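常见问题

弗拉尔茨卡(Flaltska)陶艺工坊 · 购买、使用与课程

本页汇总了顾客和学员写信来问得最多的问题。没有找到答案的,请用页尾的方式联系我们。

一、关于餐具

你们的碗盘是什么材质?

目前在售的餐具都是高温炻器,坯体烧结后吸水率很低,适合日常盛放食物。少数花器和灯座用的是低温陶土,商品页会写明“仅供装饰”,请不要用来盛汤水或腌制食品。

同一款颜色,为什么我收到的两只不一样?

釉是手工浸的,厚薄有差别,在窑里的位置也会影响发色。靠近窑壁的通常偏深,中间层的偏浅。蓝绿色系的差异最明显,白釉和米色釉相对稳定。如果您想配成一套,请在订单备注里写“同窑”,我们会尽量从同一次烧成里挑选。

碗底一圈一圈的纹路是瑕疵吗?

不是。拉坯时手指从中心向外推,会留下旋纹。釉薄的地方纹路清楚,釉厚的地方会被盖住一部分。旋纹不影响清洗,用软布或海绵擦即可。

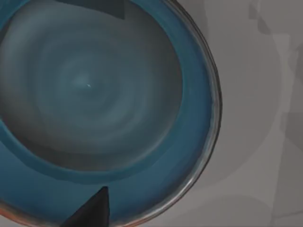 什么情况才算瑕疵?

我们按以下情况处理:口沿有缺口,釉面有扎手的气泡或针孔,器身有贯穿裂纹,底足不平导致放在桌面上摇晃。收到后请在七天内拍照发给我们,可以换货,也可以退款。轻微的色点和足圈上的砂粒不在此列;砂粒可以用细砂纸沾水磨掉。

釉里含铅吗?

餐具釉料的配方不使用铅和镉的化合物。釉料由尼卡诺尔·托莱多(Nicanor Toledo)负责调配,每换一批原料,都会先烧试片,再送外面的实验室做溶出检测。需要检测报告的餐厅客户可以来信索取。

新买的碗需要开锅吗?

不需要。用温水和洗洁精洗一遍就能用。粗陶质感、内壁无釉的茶杯可以先用淘米水泡一夜,之后不容易吃进茶色。

二、日常使用

可以进洗碗机吗?

高温炻器可以。摆放时不要让碗沿互相碰撞,洗碗机里的磕碰是口沿缺损最常见的原因。描金和描银的款式请手洗。

可以进微波炉吗?

没有金属装饰的餐具可以。有几点请注意:

刚从冰箱取出的碗,先在室温下放十分钟再加热。
不要空烧。
加热后如果碗比食物烫得多,说明坯体可能吸了水,请停用并联系我们。
已经有裂纹的碗,哪怕裂纹很细,也不要再加热。

足圈没有上釉,洗后容易留水,倒扣晾干之后再用比较好。

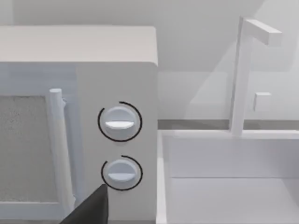
可以放进烤箱或者直接上明火吗?

标有“可烤”的烤盘可以随烤箱一起升温,最高220℃,不要放进已经预热好的烤箱。所有产品都不能上明火,也不能用于电陶炉和卡式炉。砂锅类产品我们目前不做。

碗里有一道道灰色的划痕,洗不掉怎么办?

那多半是不锈钢刀叉留下的金属痕,釉面本身没有受损。取少量小苏打加水调成糊,用海绵打圈擦,几分钟后冲净。亚光釉比亮光釉更容易留痕。

釉面出现细小的开片,还能用吗?

开片是釉和坯收缩不一致造成的,有时会在使用几个月后才出现。装饰器没有关系。餐具如果出现开片,汤汁可能渗进去,时间长了会变色,我们建议改作他用。购买一年以内的,可以换一只。

三、订购与配送

最低起订量是多少?

零售没有起订量。餐厅和咖啡馆定制8件起做,可以选尺寸和釉色,另加标记或店名需要先付制版费。

定制要等多久?

从确认样品算起,一般六到八周。拉坯、阴干、素烧、上釉和釉烧都不能省时间,雨季阴干更慢。九月和年底前订单集中,请提前下单。定制事务由因马库拉达·帕切科(Inmaculada Pacheco)对接。

运费怎么算?

订单满299元免运费,不满的按实际重量收取。大件花盆和直径超过四十厘米的盘子要单独打木箱,费用另外报价。

收到时已经碎了怎么办?

请保留外箱和填充物,连同碎片一起拍照,签收后两天内发给我们。我们补发同款;同款没有库存的,可以等下一窑,也可以退款。碎片不用寄回。

四、课程

零基础可以报名吗?

可以。入门班从揉泥和手捏开始,第三次课上拉坯机。班由拉米罗·科利亚多(Ramiro Collado)带,每周四晚上七点上课,每次2小时。工具和围裙由工坊提供,请穿不怕脏的衣服,指甲剪短,戒指和手链摘下来。

我做的东西什么时候能拿?

下课后作品要阴干、修坯,再烧两次,通常四周后通知领取。通知后请在两个月内取走,架子位置有限。

作品烧裂了怎么办?

坯体太厚、里面夹了气泡,或者把手接得不牢,都可能在窑里开裂,这种情况工坊无法赔偿。老师会在进窑前检查一遍,有明显问题的会先告诉您,由您决定还要不要烧。

可以自带泥料或釉料吗?

泥料不可以。不同泥料的烧成温度不一样,低温泥进了高温窑会熔化,粘坏棚板。釉料请先拿给尼卡诺尔看过,烧过试片再用。

请假可以补课吗?

提前一天告知的,可以在同一期内补一次。临时缺席不补。

孩子能来吗?

八岁以上可以参加周末的亲子课,需有一位成人陪同。年龄更小的孩子请不要带进窑房。

五、联系

门店在埃切瓦里亚(Echevarría)街653号,进院子后左手边第二个门。上午十点到下午六点营业,周一休息。烧窑当天窑房不接待参观,门店照常。

售后请写信给雷梅迪奥斯·科德罗(Remedios Cordero),信里注明订单号。一般两个工作日内回复,遇到开窑会晚一天。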